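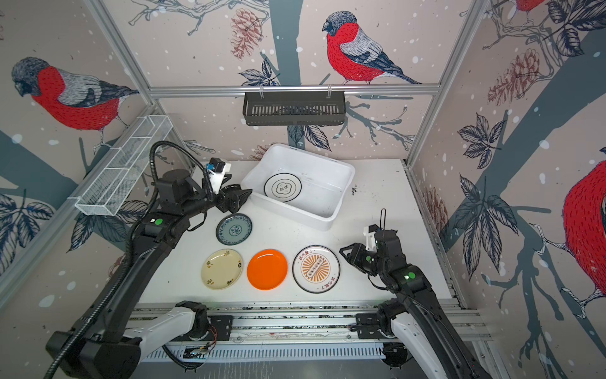 # Washing up in a small kitchen, the basin way

I gave up on my big double sink years ago and I've never looked back! One plastic basin, a bit of counter, and the dishes get done in half the time.

## Before you start

- Scrape everything first. A silicone spatula is wonderful for this, and so is a heel of stale bread.
- Fill the basin only halfway. You'll want room for your hands (and the inevitable splash).
- Use less soap than you think. One teaspoon is plenty for a family dinner.
- Glasses go first, then silverware, then plates, and greasy pans dead last.

Painted or flowered plates deserve a soft sponge and no scouring powder, ever. Lower them in on edge, one at a time, and they won't knock together. My friend Jintana Sukprasert still uses her grandmother's set every day this way, and the colors are gorgeous! 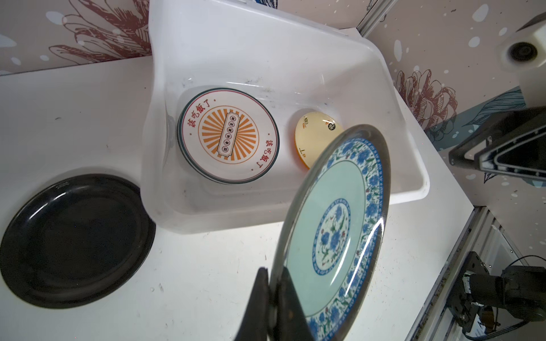 ## Stuck-on food

Sprinkle on baking soda, add a splash of warm water and walk away for 30 minutes. Most of it will slide right off. For burnt rice, simmer water in the pot with the lid on, then try a wooden spoon.

## Tea stains

Rub with a damp cloth dipped in salt. I love this one, it's so quick! Rinse well, and hang the cloth up to dry.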